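### 3.2 Entry station, coding and double keying

draft 8/17/18, comments from Rhodri still to go in 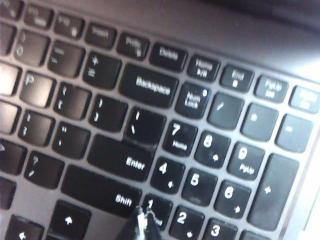

**Figure 2.** Laptop keyboard with numeric keypad, including the "1" key.

All returned diary sheets were keyed by hand. Scanning was considered at the pilot stage and dropped; too many respondents wrote outside the boxes, crossed out, used arrows to move a meal from one column to the next. Two clerks, one at Wogan and one at Andby, each keyed the full set independently. Neither saw the other's file until reconciliation.

Sheets came from the Plinavow household food diary, one page per household per day, carbon copy kept by the household. Items coded to the short list (Appendix B). Portion in grams where given, otherwise in household measures: cup, tablespoon, slice, "handful". Handfuls a problem throughout. See 3.4.

Codes are purely numeric. This was a deliberate choice carried over from the earlier Trividura protocol, where mixed letter and number codes had slowed entry and given a good deal of trouble with O and 0. The whole of a diary page can be keyed with one hand on the number pad while the other holds the place on the sheet. Clerks were asked to use the pad for all codes and portions and the top number row for nothing. Compliance with this was not checked and we can't say how well it held.

#### 3.2.1 Error types

Disagreements between the two files were sorted by one author (the first) using the following scheme, applied in order, first match wins:

- *Neighbour*: one digit differs, and the two digits sit next to each other on the pad, e.g. 1 for 2, 4 for 7
- *Transposition*: same digits, two adjacent ones swapped
- *Dropped or doubled*: one file has a digit more than the other
- *Line slip*: value is right but belongs to the row above or below on the sheet
- *Reading*: clerks read the handwriting differently, neither is plainly a keying fault
- *Other*

The neighbour category is generous. On a pad, most digits have several neighbours, so a random wrong digit will land there fairly often by chance. We did not correct for this. Diagonals were not counted as neighbours, which a reader may reasonably dispute (Morgan would have counted them).

Reading disagreements went back to the paper sheet and, where the sheet was no help, to the respondent's own item from the day before or after. If still unclear the item was set to missing. No imputation.

#### 3.2.2 Sample for the detailed comparison

Full reconciliation was done for every sheet, but the error typing above only for a subset. We drew 2000 item lines at random from the reconciled file, stratified by site of the respondent so that 1000 came from each of Wogan and Andby. Lines left blank by both clerks were not eligible. Typing all disagreements was planned but there wasn't the labour for it, and the first pass took far longer then expected.

A further 40 sheets were held back for training and are excluded from everything reported here. These were picked for their awkwardness, not at random: faint pencil, mixed units, a whole day's eating written up the margin. They should not be read as typical of the diaries.

#### 3.2.3 Entry conditions

Entry screen was a plain grid, one row per food line, with the cursor jumping to the next cell on Enter. Range checks were set wide. A portion over the limit gave a warning the clerk could dismiss; a code not on the list could not be saved at all. Consequence: the code column is likely cleaner than the portion column before any reconciliation, and comparisons between the two columns need to bear that in mind. An error that happens to land on another valid code goes straight through. Rye bread and raisin bread are one digit apart, which in hindsight was poor planning, and the list has been re-spaced for the June round.

Sessions were left to the clerks to organize. Both preferred mornings. Breaks were suggested every hour but not logged, so we have nothing to offer on fatigue beyond the order of the sheets in each file. Order was recorded automatically and is used in 4.3 as a rough stand-in for time on task. It is a weak one: a sheet set aside and finished later keeps its orginal number.

Clerks could leave a free-text comment on any line. Comments were read but not coded. Several proved useful at reconciliation, mostly ones flagging that a household had changed writers partway through the week, with a different hand and different habits for units (ounces creeping in among the grams, for instance). Where a change of writer was flagged, both hands were treated as one respondent, in line with the household being the unit of analysis.

Reconciled values replace both clerks' entries in the analysis file. The two raw files are kept unaltered, and the results in section 4 on agreement are computed from those, before any correction.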